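Session 4 - teaching by demonstration, hand-held gripper

Handout for the June block, Ustley lab. Read before you come, we start straight off. V. Kolev

Two ways to show a robot a task:

- **by remote control** - you drive the real arm, it logs its own joints. Slow, tiring, but data matches the robot exactly
- **by hand** - you carry the gripper yourself, camera rides on it. Quick. No arm needed, but you can easily do things the arm can't reach

We do the second first. Task = jar: grip under the rim, lift, put down. 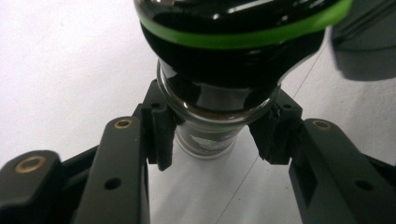 Things that spoil a demo:

- fingers closing off-centre, jar tips
- wrist twisting mid-lift (Iresha's rule: elbow moves, wrist dosen't)
- starting with the fingers half shut. Open fully, every time
- clear glass is hard for the vision side, so vary your approach angle

Aim for 60 demos per pair. Last year's set had 1147 in total and 70 were thrown out, mostly rushed starts. See Sakside notes on trimming.

Approach phase: hold still, fingers wide, then move in. Policy needs to see the surface before it sees the object, otherwise it learns to grab at nothing. 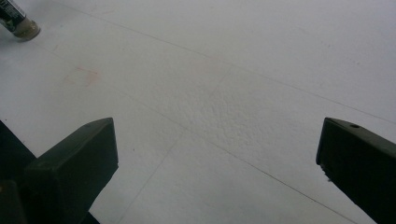 *Clirero Course Notes, vol. 2, p. 100*

Same again for placing. Open, pause, back away straight. Don't whip the gripper off sideways, it copies that too.

For next time: Lamptey chapter on remote control, first half only. Write down one thing your hand did that the arm couldnt. Questions to Iresha Sivakumar, before 4pm pls.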